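4. Getting the table ready at the start of a shift

By now you have met the two arms, and you may be wondering what is left for you to do. Quite a lot, we are glad to say! Before Skarnura came to the Londura workshop, packers handled every piece themselves. Now you lay out the work, keep an eye on it and step in when it needs a person, so please take your time with this part.

4.1 Set both arms to Hold at the panel and wait 15 seconds.

4.2 Lay out the pieces on the table, leaving a little space between neighbors (your own hand needs room too, and so do the grippers).

4.3 Look over both gripper fingers and check that the screws are snug.

4.4 Step back, choose layout 2, and press Resume.

Caution: Always return to Hold before reaching over the table, even for one small thing.

Note: If an arm stops with code 738, call Baltasar Collado on extension 9. Stops are part of the job and are never counted against you.

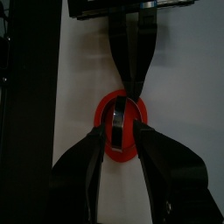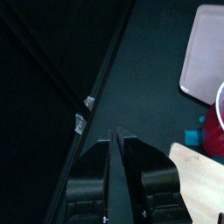
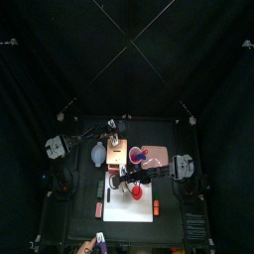
Last picture: the table with pieces laid out and both arms over it.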